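Hand-held grippers: book task fails at pick-up, demonstrations look fine

Community Help > Teaching and demonstration > Hand-held tools

cable_tie_drawer
Posted 25 Jun 2022

We are recording demonstrations with a pair of hand-held grippers, one in each hand, for a two-arm setup. The task is to lift a thin hardback picture book from a table and put it on a folding book stand. The operator wears a head camera and each gripper has its own camera. Recording goes through Jinard and training through Brorkura, both on default settings apart from image size.

Start position is book near the front edge of the table, stand at the back. We vary the angle of the book a little between takes and let one corner hang over the edge on some of them.

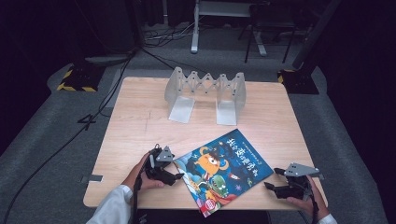
The set is 1540 takes, all by the same operator. Takes where the book was dropped have been removed. Playback of the recorded tool paths on the arms is smooth and the jaw widths match what was logged.

The trained policy reaches the book correctly nearly every time. It then closes the jaws slightly above the cover, or closes on the cover and slides off. If I place the book in the jaws by hand and start from there, it carries it to the stand without trouble.

Things already checked:
Clock offset between the cameras and the jaw encoder. It is 2 ms and steady.
Tool-to-camera calibration, redone twice.
Training length. Going from the earlier checkpoint to the later one made no difference to the pick-up.

Is this a data problem or a gripper problem? I would like to know before booking the operator for another block in August.

Replies (3)

pelmet
Data problem, in my opinion. Record more.

We had something similar with trays and it went away somewhere past 3000 takes. Didn't change anything else.

halfnut_2004
I would not record more until you have looked at what the existing takes contain. A policy that reaches well and carries well but fails in between usually has a gap in the middle of its data. Two causes are common with flat objects.

First, people do not pick up a thin book with two jaws. They press on the cover with one tool, drag it until it overhangs, then pinch the overhang with the other. The drag is short, often under a second, and much of the useful information in it is contact force, which your rig does not log. Unless the overhang is plain in the images, the policy sees the jaws arrive over the cover and then sees a book in the jaws. Closing above the cover is a fair average of those two.

Second, check what the gripper cameras see once the book is up. With a large flat object the cover fills the view and the stand drops out of it almost entirely.
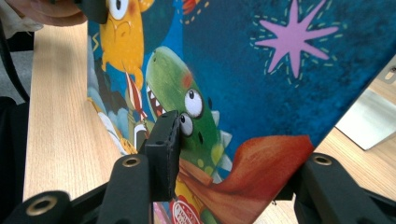 Your carry phase works, so the head view is probably doing the job there. During the pick-up the head view may be partly blocked by the operator's own hands and the tools. Go through twenty takes and note, for the moment of closing, which camera shows the edge of the book. If the answer is "none" on a good share of them, more takes of the same kind will not help.

What I would change:

Ask the operator to stop for half a second once the edge overhangs, before the pinch. Mark that point in Jinard with a segment flag. It makes the phase long enough to survive downsampling.

Start every take with the overhang already there, as a separate set, and train on that alone. If the pick-up works, your problem is the drag and you can leave the rest of the data as it is.

Keep some of the dropped takes, provided the operator recovers. You have removed all of them, so the policy has never seen a near miss followed by a correction.

Do not mix operators yet. One person with one habit is easier to debug.

On checkpoints, I would ignore the loss curve. Ours carried on falling for long after the pick-up had stopped improving.

arai_bench
Agree with most of the above, but the sliding off is a separate fault and I would look at the pads. The operator compensates for poor grip without noticing, by squeezing harder or by tilting the tool so that the book rests on the lower finger. The arms have a fixed closing force and will not do either.

Open the jaws over the bare table and look at the inner edges of both fingers.

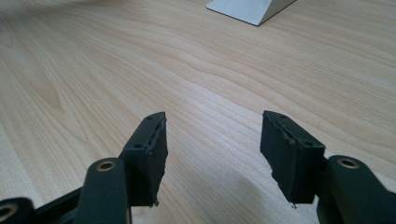 Foam or soft rubber strip goes at the top and bottom corners first. When it frays, the contact patch shrinks and moves, and the jaw width at which the book is held drifts over the length of the set. Plot jaw width at first contact against take number. A flat line means the pads are not to blame. With a slope or a step, the early takes and the late ones are teaching two different closing widths for the same book.

We now fit new strip on the hand tools and the arms at the same time, from the same roll (ours comes from Pliltov, but any dense strip of the right thickness does), and write the take number in the log at each change. It takes up to ten minutes a pair. Zero the jaw encoder again afterwards with the pads touching, as the closed position will have moved.

If you only fit new strip on the hand tools, the mismatch with the arms gets worse.

cable_tie_drawer
Thanks both. Plotted jaw width at first contact. It is level for the first third and then climbs steadily, on the left tool more than the right. No pad change is recorded anywhere in our log. I will replace all the pads, zero the encoders and run the overhang-only set before touching the rest.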